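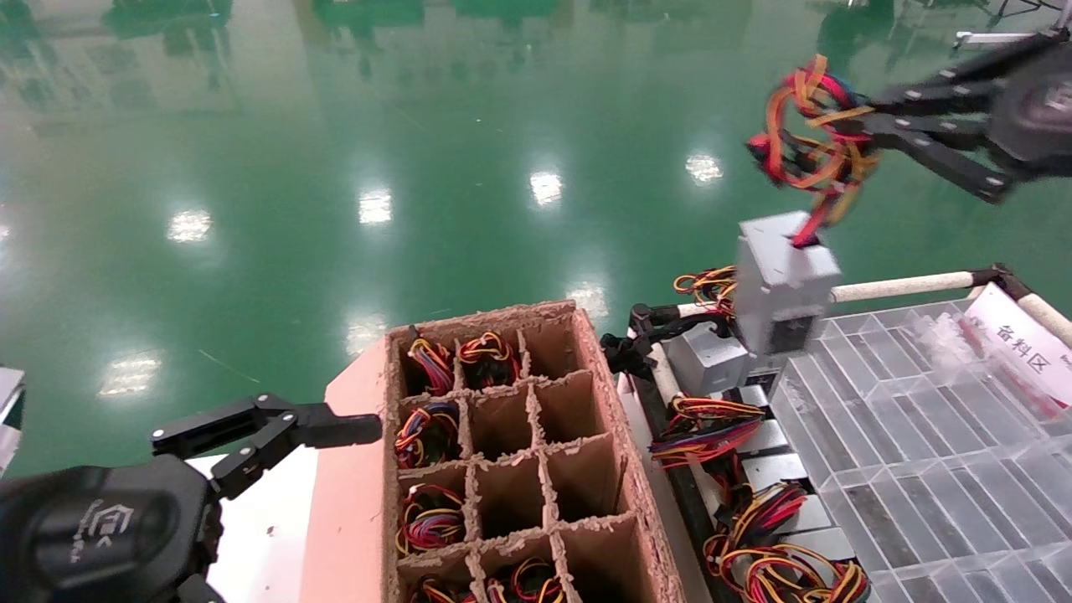 Davside Repair and Reuse Program
Progress report to the Korkwood Fund
Report date: 7/31/20
Prepared by Catherine Dalgleish, program manager

Where we are

The grant pays for two things: a weekly repair bench for small household electronics, and a training course for adults who want entry-level work in electronics repair. Both are running. The bench had to close in April and reopened with drop-off only. The course moved its theory sessions online and kept its practical sessions in person with fewer people in the room.

Repair bench

The bench took in 717 items during the reporting period. Lamps, radios and kitchen appliances made up most of them. Power supplies and chargers were the next largest group, and many of those needed nothing more than a new cord or plug.

Drop-off has changed how the work is done. Before April, owners sat with the repairer and could explain the fault. Now they fill out a card. The first version of the card asked only for a name, a phone number and a description of the problem, and we got a lot of cards that said "broken." Ya-wen Man rewrote it in May. It now asks when the item last worked, whether it was dropped or got wet, and whether anyone has already opened it. Repairers report that they spend less time on the phone.

Items that can't be fixed are stripped for parts if the owner agrees. Cords, switches, connectors and usable wire are kept and sorted. The rest goes to the recycler in Dekness. The recycler cut its pickups to one a month in spring, and storage was tight until we were given use of the second closet on the ground floor.

Training course

Enrollment for the current group is 12. Of these, 9 are on track to finish. Two left for full-time jobs outside the field and one has paused for family reasons and plans to join the next group.

Emiliano Bautista teaches the practical sessions. He has moved soldering to the first week and pushed circuit reading back to the third. The earlier group told us they wanted to have tools in hand sooner, and attendance in the opening weeks has been better with the new order.

Online theory has gone less well. Several people share a computer at home or use only a phone, and the diagrams are hard to read on a small screen. We now print them and mail a packet before each unit. Postage was not in the original budget and has been charged to the supplies line.

Job placements

Craig Aitken has kept in touch with local employers. Tavares agreed to interview people from this group in the fall but has not said how many openings it expects. Two repair shops that had shown interest in the winter are not hiring at present.

Budget

Spending is below plan on room rental and travel and above plan on supplies, mainly cleaning materials, replacement soldering tips and the printing noted earlier. We ask permission to move the unspent travel money to supplies. A revised budget sheet is attached.

Next period

The next course starts in 7 weeks. Roman Lis will take over intake for the bench so that Ya-wen can work on the course packets. We still need a decision from the building on evening hours, and we will write to you when we have it.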